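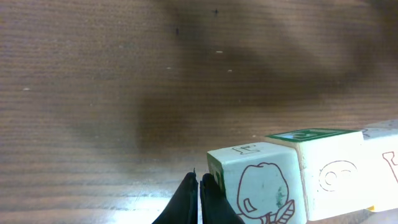

Mon 27 November

The toy library in Zostberg has put its alphabet blocks back on the lending list, after a break which began in August. Families can borrow them again from this week, together with the other wooden toys.

The blocks were taken out of lending because too many sets had become mixed. Over the years the letters from one box travelled into another, and parents came home with three of the same letter and not one vowel. In August the library collected all the boxes and started to sort them. The work took longer than was planned, as it was done only in the evenings, after the lending hours.

In total 229 blocks were brought in, from boxes of very different age. The oldest were bought in the year 2000, when the library opened in two small rooms behind the Villaseñor bakery. The newer ones came from the maker Zernis, and a smaller part was given by families whose children have grown up. From all of these the library could make complete sets again. A further 54 blocks did not fit in any set. They will stay in the library as loose blocks, for playing on the spot.

The blocks are small and made of wood, and they do not all look the same. Some have a painted side in yellow, green or red, and others are cream with only a thin letter. The library thought for a while about keeping the colours apart, but decided against it. Children who are learning their letters seem to be happy with a mixed box, and a set with only one colour would have to wait a long time for its missing letters.

A big wooden table is now used for the blocks during opening hours. Visitors may lay them out there, put them in a row, make a word, or leave them as they are. In earlier years the blocks were used mostly on the floor, and many were lost under the shelves. On the table they are also easier to reach for grandparents, who come often with the youngest children and do not like to kneel.
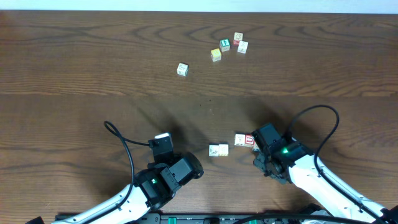 ## How to borrow a set

Each set comes in a cotton bag with a card. On the card is written which letters are inside, so that a family can check the bag at home before it is returned. The loan is for two weeks and can be made longer once, if no other family has asked for the same set. Members pay nothing extra. For visitors who are not members there is a small deposit, which is given back when the bag is returned complete.

If a letter is lost, the library asks parents to say so at the desk. There is no fine for one missing block. The card will be changed and the library will look for a spare piece in the loose collection. It is more difficult when a bag comes back with a block from another set, because then two bags must be opened and compared, and neither of them can be lent out that day.

Cleaning at home is possible with a slightly damp cloth. Please do not put the blocks in water, as the older ones lose their paint. The library has already had to take out several pieces where the letter was so faint that it could no longer be read by a child.

## Word afternoons

In the winter months the library will also hold word afternoons at the table, for children from four years. There is no teacher and no programme. A short list of easy words lies ready, and children can try to build them with the blocks, alone or with a parent. Older brothers and sisters are welcome, but they are asked to let the small ones find the letters by themselves.

The word lists were printed by Clulix, the copy shop on the market square, and can be taken home. Lists in other languages are in preparation. The library would be glad to hear from families who can help with this, especially for languages that need letters which are not in the present sets. For such letters it may be possible to paint some of the loose blocks again.

Places at the table are limited and it is not possible to reserve. Families who find it full can use the reading corner in the meantime, where the puzzles and picture books are kept. The lending desk stays open during the word afternoons, so bags can be returned or taken on the same visit.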